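Can a Toy Made From Trash Really Keep a Kid Busy?

By Raili Pelkonen
2024-12-27

The week after the holidays is when the recycling bin fills up and the new toys start losing their shine. It is also when parents get told, by every magazine including this one, that a cardboard box is all a child ever wanted. I have two children and I have never fully bought it.

So when Glykeria Kouris invited me to her toy-making evening in Peltham, I went with low expectations. Kouris has been teaching homemade posting toys since June. A posting toy is the kind where you push a thing through a hole. The shape sorter is the famous one. The store version that my sister swears by, a wooden cube from Drunel, costs $30. Kouris says you can do the same job with a ring, some paper, a knife and tape.

Her claims are large. Posting games, she told the room, build patience, grip, planning and "a feeling for space." I asked where the evidence for the last one was. She said to watch a toddler for 100 seconds and I would have it. I have watched toddlers for a great deal longer than that, and mostly what I have evidence for is that they put things in the heating vent.

Still, the design is clever in a cheap sort of way. You want a round base with a raised edge, which keeps a dropped block from skating off across the table. You cover the inside with brown paper, cut one hole, and tape the whole thing down. A single hole and a single block is where Kouris starts everybody. Bradley Lockwood, at the next table, wanted to cut five shapes right away and was talked out of it.

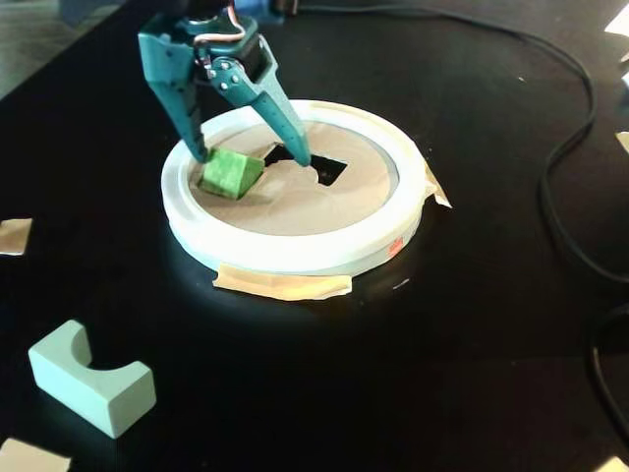
One block on the paper, a notched one on the table, one square opening, and masking tape holding the base down.

My doubts are about the paper. It wrinkles. The edge of a cut hole tears, and once it has torn it keeps on tearing, so your crisp square turns into something that would let a potato through. Kouris calls this a feature, as the child gets an easier target over time. I call it paper. Cúc Phùng, who runs the toy library on Koskela Street, was kinder about it but told me she backs hers with cereal box card and gets far more use out of them.

The tape, on the other hand, I will defend. Masking tape peels up without taking the varnish with it, and tucking a strip under the bottom edge does more than I would have guessed. I tried mine at home without any and the base was on the floor before I had sat down. With tape it stayed put through a whole breakfast.

As for the block, plain and bright is fine. A green block on tan paper is easy to find, even for a tired adult. Make the hole a bit bigger than you think. A block that lands tilted next to the opening needs some wiggle room, and too tight a fit ends in shouting. Kouris sells a $2 pattern sheet under the name Boketus, which you do not need if you own a pencil and can trace around a block.

Did it keep my kids busy? The older one gave it a polite look and left. The younger one posted the block, fished it out, posted it again, and then tried a piece of toast. That bought me enough time to drink a coffee while it was hot. I don't know what it did for her feeling for space. She asked for it again the next morning, and by then the hole needed patching.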